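## 4. What the owners did with the slow months

I should say up front how I came to this part of the study, because it shaped what people were willing to tell me. I got married at a converted barn myself, and for most of the interviews that turned out to be a better way in than my university letterhead. Owners who had been giving me polite brochure answers would hear that and start asking what we paid for the chairs. After that they told me what *they* paid for the chairs, and we were off.

The previous section dealt with how a farm café or a creamery turns into a wedding venue in the first place. This one looks at a smaller question that I found more interesting the longer I stayed with it: what happens to the everyday business once the weddings arrive. The literature on rural venues mostly treats the wedding as the product and the café as a leftover. My owners didn't talk that way at all. They talked about the café as the thing that kept the lights on and the weddings as the thing that paid for the roof.

### 4.1 Two businesses in one building

The two sites I spent the most time at were Pirnau, which began as a fruit farm with a tea room, and Fanero, which was a dairy with a small shop and a counter selling its own ice cream. I'd also planned to use Hegazy as a third full case, but the owners there changed their opening hours twice while I was collecting data, and I've only used their interviews and not their booking records.

Both Pirnau and Fanero run the regular business and the events out of the same rooms. On a Friday the tables have to go from seating people with toddlers and scones to seating wedding guests in rows, and on Sunday they go back again. The turnaround takes up a startling amount of everybody's talk. I coded the interview transcripts in 23 topics, and the one I'd labeled "moving furniture" (a joke label, at first) came up in every single interview. People told me about their backs. They told me about the cupboard under the stairs at Pirnau where the high chairs live on Saturdays, and about a dent in the floor at Fanero that dates from one very bad evening with a piano.

What interested me was how each site decided who got the room. Pirnau closes the tea room for the whole of any wedding weekend. Fanero keeps the ice cream counter open until noon on the day itself, through a side hatch, so that regulars can still come by. I assumed the couples would hate this. Most of them loved it! Several had picked the place exactly because they'd been coming for ice cream for years, and seeing a line of families at the hatch while they had their hair done was, for them, part of the day. One bride told me that her florist had to wait behind a youth soccer team to get a coffee, and she told it as a happy story.

### 4.2 The regulars

I ran a short survey of everyday customers at both sites and got 674 usable responses. The paper forms were left on tables with a pencil and people filled them in or didn't, so I make no claim that this is a proper sample of anybody. People in a hurry are surely missing from it, and so are people who don't like forms. I'd still trust it on the broad picture.

The broad picture is that the regulars were much more forgiving than the owners feared. Owners at all three sites described a worry that weddings would drive off the locals, and they had done quite a lot of planning around that worry — signs on the gate, a mailing list, a free drink card for people who turned up to find the place shut. When I asked customers to write down anything that annoyed them about the events, the usual answer was a blank space, and after that came parking. Parking at Pirnau is on grass and it gets bad. A fair number of people used the box to ask for a specific cake to come back.

There was one group who really did mind, and they were easy to spot. These were people who came alone, on weekends, and had been doing so since before the venue license. For them a closed Saturday was a lost Saturday. They didn't have another place they wanted to go, and the free drink card didn't do much about that. I think the owners know who these people are by name, and I think it bothers them, though only one of them said so while the recorder was running.
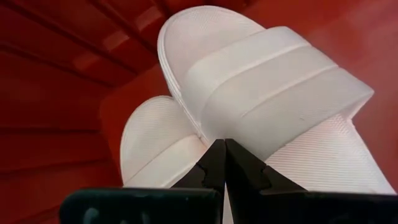 The calendar matters a great deal in all of this. Weddings bunch up in the warm months and so does the café trade, so the two are fighting over the same Saturdays. Then comes November, when there's hardly any of either. I visited both sites in November on purpose, and it was the best fieldwork I did. Staff had time to sit down. The owner at Fanero walked me through the old milking parlor with a tape measure, explaining where a bar would go if they could ever get the drainage sorted out, and I learned more about the economics of the place in that walk than I had in two formal interviews.

### 4.3 Filling the gap

Each site had its own idea for the quiet stretch. Pirnau went for small ceremonies, capped at 30 guests, held in the tea room itself with the regular tables left where they are. There is no room hire charge on top, and the food is a version of the normal menu. Couples pay a flat $2000 and the owners were frank with me that they don't make very much on it. What they do get is staff hours. Before the small weddings, the kitchen team was let go every winter and half of them found other work and never came back, so each spring began with training a new crew. Keeping four people on through the cold months has been worth more to Pirnau than the ceremonies bring in, at least in the owners' telling.

I'd like to be able to back that up with figures of my own and I can't. The wage records I was shown don't separate event hours from café hours, and nobody could reconstruct the split after the fact. I did try. I spent two afternoons with a shoebox of rotas and gave up.

Fanero went the other way and put its energy into tastings. Engaged couples come in on winter weekends to try the food, with parents and siblings in tow, and they pay for it like any other lunch. The owners told me they started doing this to save time in the spring. They found that the families stayed, bought ice cream to take home, and came back without the couple. Some of the survey forms at Fanero are from those very families, who by then had become regulars of a kind.

Hegazy tried a mix of both and dropped it. I only have the owners' account of why, and it mostly came down to heating. The hall there has a high ceiling and no insulation to speak of, and the cost of getting it warm enough for a grandmother in a nice dress ate the whole margin. It's a dull reason, and I suspect dull reasons like this one explain more about which venues grow than anything in the theory section of this paper.

### 4.4 Working with outside suppliers

Something I hadn't planned to study at all was the booking software. Pirnau and Fanero both use a system called Cutum, which was set up for restaurants and has had a calendar for private events bolted on. I kept hearing about it, so I started asking.

The trouble is that Cutum thinks of a room as either a restaurant or an event space on any given day. Fanero's side hatch doesn't fit. To keep the counter open on a wedding morning, the staff have to tell the system that the wedding starts at noon, and then keep the real timings on a whiteboard in the kitchen. The whiteboard is what everyone works from. Florists and bands get their arrival times from it by phone, and twice while I was there a supplier turned up late after trusting the automatic email.

I bring this up because it says something about how the mixed use of these places gets hidden. If you only looked at the booking data, you would conclude that Fanero closes for weddings like everybody else, with oddly late ceremonies. My own first draft of the coding made exactly this mistake, and I only caught it when I was standing in the yard at ten in the morning on a wedding day with a cone in my hand. I went back and corrected the opening hours for every Fanero event in the dataset using photos of the whiteboard, which the kitchen staff had been taking for their own use. The dataset used in this section is the corrected one, as it stood on September 2, 2020.

### 4.5 What I take from this

I came in expecting a story where the weddings slowly push the café out. At Pirnau there's a little of that, and the owners would say so themselves. At Fanero the two have grown into each other in a way I don't think anybody designed, and the hatch has a lot to do with it. Couples who knew the place as customers asked for fewer changes to the rooms, brought less of their own decoration, and were easier about guests and strangers sharing a yard. Couples who found the place online wanted the signs taken down and the hatch shut, and they usually got at least one of those.

How many of each kind a venue attracts is partly in its own hands. Fanero advertises almost entirely on its own counter, with a small card next to the napkins. Pirnau pays for listings. I can't say with two sites which way the cause runs, and I'd be glad if somebody with more venues and a bigger travel budget took it up. The question of what the staff make of it all is picked up in Section 5, where the kitchen teams get to speak for themselves.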